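From: Dolores Pruitt
To: Sarnovach Woodwork list
Subject: Re: Table top, glare and which finish next

Elvira Mosquera wrote:
> I've bought a second-hand table with a honey-coloured top, much like
> the one you did last August. Mine has lost its finish in patches and
> there's a white ring at one end. I was going to sand the whole thing
> back and put varnish on it, but my brother says oil. Also, did you
> ever get yours less shiny? I sit facing the window and I don't want to
> be squinting at it over breakfast.
>
> Elvira

Elvira,

I'd try the ring before you sand anything. If it's white, the mark is probably in the finish and hasn't got down to the wood. Rub it with a soft cloth and a little furniture wax, going with the grain, and leave it overnight. I had three rings on mine when it came from the Mullberg sale and two of them went that way. The third had to be sanded out.

As for oil or varnish, it depends how you use the table. We eat at ours every day and I didn't want to be oiling it all the time, so I went for a satin varnish, three thin coats. My sister in Jelunen oiled hers and likes it, but she has to do it again every few months and she is strict about mats. If one patch of varnish gets damaged you usually end up doing the whole top again, whereas with oil you can treat the bad spot on its own. That would be my only argument for your brother's side.

The shine is still there. Satin is less glossy than what was on it before, but you do get a pale band across the wood when the light falls on it, and the grain more or less disappears in that part. Away from the light the lines show up well, and I'm glad I didn't stain it. The swirl near the middle is the bit I was most worried about sanding. I kept the block going lengthways and didn't follow the curve. 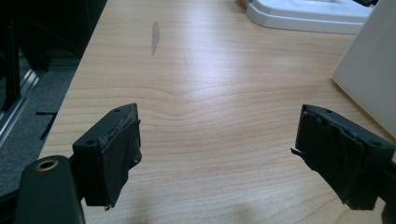 What I did, in order

1. Took the top off the legs and laid it on two trestles. Seven screws on mine, one of them rusted in.

2. Washed it with warm water and a drop of washing-up liquid, wiped it down and let it dry for a day.

3. Sanded by hand with 120 grit, then 180, then 240. I don't own a machine sander and I'd be wary of using one on a veneered top. Look at the edge of yours before you start, as you can usually tell there.

4. Vacuumed, then wiped with a cloth just dampened with white spirit. Have the window open.

5. First coat thinned a little, the other two straight from the tin. Light rub with 320 between coats.

6. Left it for seven days before putting anything heavy on it. We ate in the kitchen off our laps.

If the glare really bothers you, ask for a dead matt varnish and try it on the underside first. I haven't used one on a table, so perhaps somebody else on the list can say how it stands up to wiping.

You can borrow my trestles if you can collect them. I'm in most evenings after six.

Dolores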